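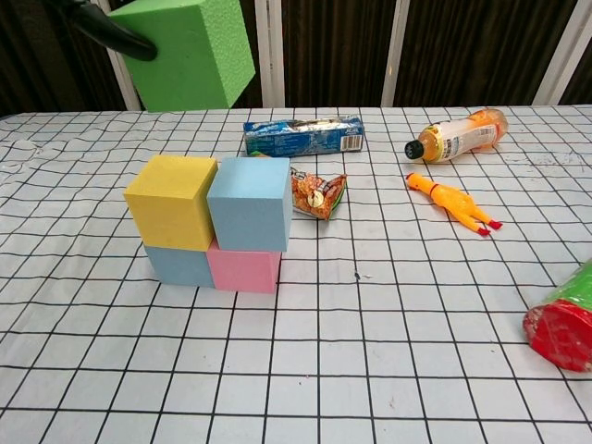

How much do foam blocks have to weigh before a stack of them holds still? Very little, provided the faces are flat and the surface underneath isn't sliding around.

Some notes on foam cubes and grid cloths. I have been sorting out the block shelf since January and people keep asking what I settled on.

1/ Foam cubes are inexact. Cut foam varies from block to block, and the corners round off with use. Two on two is a forgiving arrangement. A single column of the same cubes starts to lean once the small errors add up.

2/ The bottom layer matters most. Put your squarest cubes there. In the stack at the top that's a light blue and a pink, with yellow and another light blue over them.

3/ Porous foam grips foam. You can set a cube down slightly crooked and nudge it straight, but it won't glide the way painted wood does. Lift and re-place if you are off by more than a little.

4/ The Wikodwood set is the opposite. Crisp edges, heavy, loud when it falls. Good for tall work. I keep it for the other table.

5/ On the cloth. White with thin black lines in a square grid. The lines give you something to square the first cube against, and after that the cube faces do the work.

6/ Wrinkles. A ruck under the bottom layer tilts everything above it. Pull the cloth toward you from the near side and build on the part that lies flat. Mine is rumpled at the left edge and I have stopped fighting it.

7/ White cloth shows everything. There's a dark smudge near the middle of mine and gray scuffs on the right. Henk Jacobs suggested a gray cloth. The black lines would be harder to see, so I stayed with white.

8/ Cleaning the foam: lukewarm water, a drop of dish soap, squeeze, do not wring. Stand the cubes apart on a rack for 12 hours. Wringing twists the corners and they don't fully recover.

9/ Storage. The Pirska bin takes 255 cubes if you lay them in rows and far fewer if you tip them in. Leave the lid off for the first night after washing.

10/ Do not put anything heavy on top of the bin if the lid flexes. Compressed foam keeps the dent. I lost 3 good yellow ones that way.

11/ Color order. Raili Partanen sorts by color, I sort by squareness and let the colors fall where they fall. Hers looks better on the shelf – mine stacks straighter.

12/ Large cubes such as the green are easiest to place when held by the sides, level, and lowered straight down. Coming in at an angle catches an edge on the neighbor.

13/ Kane Kerslake asked about gluing pairs to make long blocks. Possible with a foam-safe contact adhesive. The joint is stiffer than the foam around it, so the block bends on either side of it. I would buy long blocks.

14/ Sundo sells replacements singly. Check the measurements against what you own before ordering, all three directions.

Will add washing results for the Sundo ones when they have been through it a few times.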